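"My shoulders used to tell me what day of the order cycle it was"

Shahla Mousavi has run the prep kitchen at Hisden for long enough to remember when the whole operation fit on two counters and a borrowed stove. Hisden cooks and packs chilled meals for offices, and on a full day the kitchen sends out 982 of them. Since May, part of the setting up has been done by a pair of robot stations the crew calls by the name on the side, Dretus. I went in at six in the morning, when the first boards were going down, and she talked while she worked, which seems to be how she does most of her talking.

"Put this on," she said, handing me a hairnet, "and ask me anything except whether it's taking our jobs. Okay, ask me that too, everyone does!"

So I asked. The crew is the same size it was a year ago, she told me, and the shifts are the same length. What has moved is the stuff inside the shifts. Each prep cook used to begin with close to an hour of fetching: bowls out of the racks, bowls onto boards, boards swapped, bowls stacked and carried off again. "You come in with fresh hands and a sharp knife, and you spend the best part of your morning being a waiter for vegetables," she said. "My shoulders used to tell me what day of the order cycle it was. I could feel a big order coming on the stairs."

The stations now place the bowls and take them away. The cooks do the cutting, the tasting and the seasoning, and they decide when something is good enough to leave the board. Mousavi is firm that the last part stays with people. She once sent back a full tray of dill because it smelled tired, and she is still pleased about it.

Hooman Salehi looks after the stations. He came up through the kitchen too, four years on the cold line, and he learned the robot side on the job with a stack of printed notes and plenty of phone calls to the supplier, Drollico. He's the kind of person who gets happier the more specific your question is.

"The first thing I learned is that a bowl is a hard object," he said. "You and I grab a rim without thinking. For the gripper, the rim is everything. Too high and you close on air, too low and you're pushing the bowl across the board." He spent his first weeks teaching positions one bowl size at a time, and he wrote every miss in a notebook. He got to 792 entries before he moved to a spreadsheet. (He still has the notebook. He showed me the page with soup on it.)

Those misses changed the room in small ways I wouldn't have guessed. Bowls live on marked shelves now, sorted by size. Towels stay off the boards. Cooks say "hands in" out loud before they reach across, and the station pauses until somebody presses the release. Mousavi found that last one irritating for a month. "I have been reaching across boards for my entire working life, and now I have to announce myself? But then the new people picked it up right away, and they started saying it to each other, with knives, with hot pans. So it's a good habit, I admit it."

The counter by the window is where Salehi tries out new placements before they go to the main line, and he had a run going when I got there.

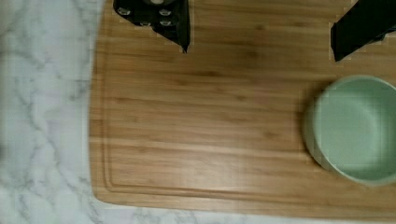

A green bowl on the board at the test counter, with the gripper's two fingers spread. Photo: Hisden

He watches these runs with his arms folded and his head tilted, like a man listening to an engine. The board at this counter has a groove cut into it near the edge, and he wants the bowls kept well clear of it, so he nudges the target over, runs it again, nudges it back. "A hundred tries is nothing," he said. "I'll do 100 before lunch if they let me."

Not everything has gone over well. The stations are slow with anything nested tightly, and on rush orders the cooks still pull bowls by hand. One of the older hands on the crew asked to stay at a counter without a station, and Mousavi said yes on the spot. She also pushed for the time saved to go into training, and got it: two cooks are learning sauces now, a job that used to open up only when somebody left.

Salehi would like a third station for the packing end, and he has already picked the spot, next to the Kazemi fridge. Mousavi would like him to fix the nested bowls first.

"He knows," she said, and went back to her onions.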